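Dendanach Night Guard – Upper or Lower

A custom-made guard for patients who grind or clench their teeth while asleep. Each one is made from impressions taken at our Nandton or Prerthorpe practice and is only suitable for the person it was made for.

Soft or hard finish
Covers all biting surfaces
Clear, with storage case
Price: £78 for soft, hard finish £40 extra

The soft guard suits most people with mild clenching. If you have worn through one before, ask for the hard finish – it takes longer to get used to but lasts better. Allow 9 working days from your impression appointment.

Rinse in cold water after use and brush with plain soap. Do not use hot water, which can warp the guard. Bring it with you to your check-ups.

Not suitable for contact sports. See the Paracha sports mouthguard instead.

To order, speak to Faisal Hashmi at reception or ring either practice before 5pm.
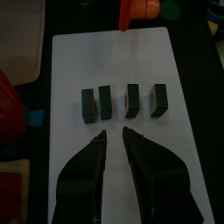 Four dark green blocks on a white sheet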